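Mivside open day recordings: README

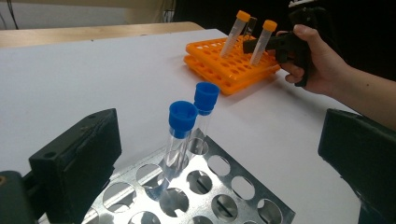

I put this set together after our March open day at the Mivside lab, when we let visitors have a go at the tube-moving demo. It has 267 short clips from 19 visitors, most of whom had never held one of our grippers before (and a few had to be talked into giving it back!). The task is simple to explain: pick up a capped tube, move it to another rack, let go. Blue caps go with the metal rack and orange caps with the orange plastic ones, so you can sort the clips by cap color if you like — I do.

What's inside
clips/ has the video, one folder per visitor
notes.csv has my comments, typos included
suto_split.txt lists the 114 clips we use for training at Suto

Known problems
6 clips have no sound. The Plurkar loader skips them without a warning, so check your totals.
Folder 12 starts late — I forgot to press record.

Please credit the Zakharchenko group if you use any of it.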